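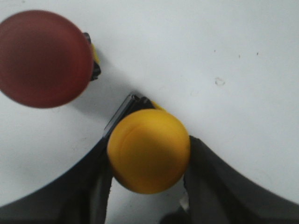
Reading time: 2 minutes

Unit 14 - Teaching by remote control

In this unit you move the robot yourself and the computer writes down what you do. The task is to bring push buttons to the conveyor. Malachy Egan explained the leader arm on Thursday, so I do not repeat it.

Hold the button between both fingers before you lift. Close slowly. If the cap turns in the fingers, open and try again, but keep the recording on. We want to have these corrections also.

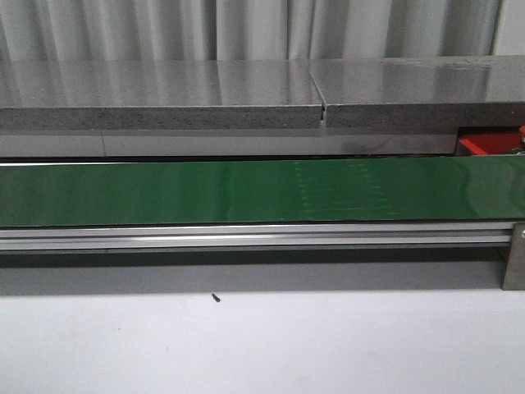

Every episode begins with the same start pose. Press record, wait one second, then move. Students often move first and press after, and then the beginning is lost. The Hulme set has 416 episodes and we had to remove 212 of them, many for this reason.

Please look at the wrist view while you approach, and at the fixed view while you travel. Changing between the two is tiring at first - take a break when your hand becomes heavy.
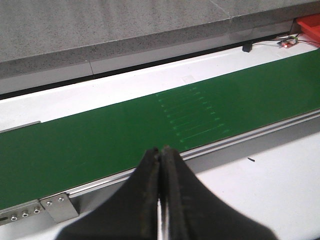

Near the belt, the fingers must stay above the aluminum rail. Come down straight and do not push sideways. Teresa Carroll prefers to come in from the near side, and I teach it the same way, but another path is allowed if you can repeat it.

Write in the log: your name, the color of the cap, and whether you consider the episode good or bad. Do not leave the last field empty.

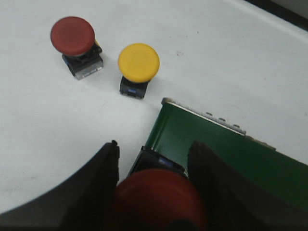
Last changed: July

Homework

1. Record your episodes in pairs. One person drives, the other keeps the log.
2. Replay one good and one bad episode. Where do the two paths separate?
3. Read the chapter on pauses in the Plutano manual.

Questions to Kha Trương or Darragh Hanrahan, room 2177.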